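Press release
08/07/2021

Stoscombe opens second recording room as Haugland hand project passes 1230 examples

Stoscombe, the automation firm, has opened a second recording room for its Haugland project, which teaches a robot arm with a jointed hand to pick up and put down ordinary household goods. The project has now gathered 1230 examples, all of them checked and passed for use in training.

An example is one complete attempt at one task, carried out by the arm while a trained operator guides it. The arm's movements are stored together with the camera view, and the learning system, called Etis, is trained on the two side by side. Etis is given no measurements of the objects and no written rules for holding them.

Work in the first room began last October with a short list of tasks and plain wooden shapes. The list now stands at 28 tasks, most of them using things that would be found in a kitchen cupboard or a shopping bag. Operators work in pairs. One guides the arm and the other sets out the table between attempts, moving items to new places so that the system does not learn a single layout by heart.

Ruaridh Matheson, who leads the Haugland project, said: "We started with shapes because they were easy to reset, and the results were tidy but not much use. A bunch of grapes gives way when you touch it and a metal tray throws light back at the camera. Those are the things people will want the arm to deal with, so they have to be in the recordings from the start."
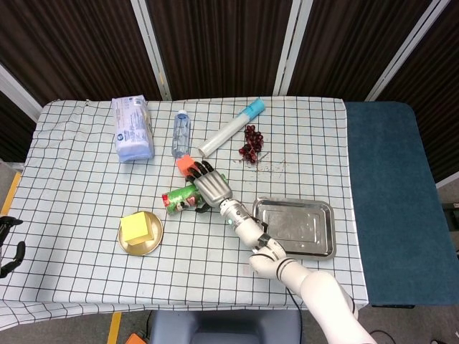
The jointed hand over the gridded cloth, with a snack can, a small orange block and other everyday items set out on the table.

Each attempt is reviewed by a second person before it is added to the set. Attempts that end with a dropped item are kept in a separate folder and marked with the point at which the grip was lost. Stoscombe intends to use these later, when work starts on teaching the system to recover from a poor hold. Attempts with a gap in the recording are deleted.

The second room follows the same written procedure as the first, including the order in which the cameras are checked at the start of a shift. The team has taken on 3 more operators, bringing the number to 11. New operators spend their first two weeks on practice runs, and nothing recorded in that time goes into the training set.

Raymonde Doucette, head of operator training, said: "People tend to rush when they begin. They get the item into the hand and think the job is done, but the approach matters as much as the grip. We ask them to move at a steady pace and to stop if they are tired - a careless recording costs us more than a missed one."

The extra room has been paid for by Irell, the warehousing group, which will test a trained version of Etis on mixed-goods packing. The trial will take place at one Irell site and a date will be announced once the current round of recording is complete.

Stoscombe is recruiting further operators for both rooms. No background in robotics is needed and full training is given.

ENDS

Notes to editors

Haugland is the name of the project as a whole. Etis refers only to the learning system.

Interviews with Ruaridh Matheson and Raymonde Doucette can be arranged through the Stoscombe press office. Visits to the recording rooms are by appointment.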